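Spent most of this week teaching a simulated arm by remote control. Putting my notes in a thread while I still remember them.

The setup: one operator, one handheld controller, a simulated living room, and the view from a camera on the wrist of the arm. You move your hand, the gripper moves. Every run gets recorded and becomes training data. We call the project Patwary.

The task is picking up small household things and putting them in a tray. A person does it without thinking. Through a controller it took me a full day before I could do it without knocking something over.

Count so far: 2,250 runs saved, out of 3,398 started. The rest got thrown away. Most of those were my own mistakes, like closing too early or coming in at an angle the wrist couldn't hold.

We argued for a while about whether to keep the bad runs. I now save the ones where I miss and then recover, and drop the ones where I miss and give up. The policy needs to see what fixing a miss looks like.

Speed matters more than I expected. My early runs were full of pauses where I was deciding what to do. The first policy trained on them learned the pauses too. It would stop above a cup and just hang there.

So now I plan the whole move before I press record. If I catch myself stopping in the middle, I scrap the run and start over.

Controller notes for anyone doing the same. Turn the sensitivity down to 50 percent for the last part of the approach. Use the clutch button often – let go, bring your hand back to a comfortable place, pick up again. Don't try to do a long reach in one motion.

The wrist view takes the most getting used to. When you rotate the wrist, the whole room turns with it, and left on your controller stops feeling like left. 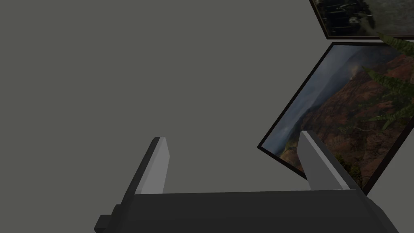
I fixed that for myself by learning landmarks. Furniture is no good for this when you're close to a table and looking somewhere else. Things on the walls work better, because they stay put from run to run. After enough sessions you know how far you've rotated just from what comes into view.

The other fix was to do the rotation early, well away from any object, then go in straight. It makes the recordings longer, but fewer of them end up in the trash.

Tried the Dinau controller against our old Grelar one. The Dinau is lighter and my wrist hurt less after a long session. The Grelar has the better trigger – you can hold the fingers half closed without them drifting. I'm staying with the Grelar for now.

Next step is having a second operator record 100 runs of the same task. All the data so far has my habits in it. I always come in from the right, for one thing, and the policy does too.

After that we move the task to the real arm at Gidton. I expect to redo a lot of this. Will add to the thread when there's something to report.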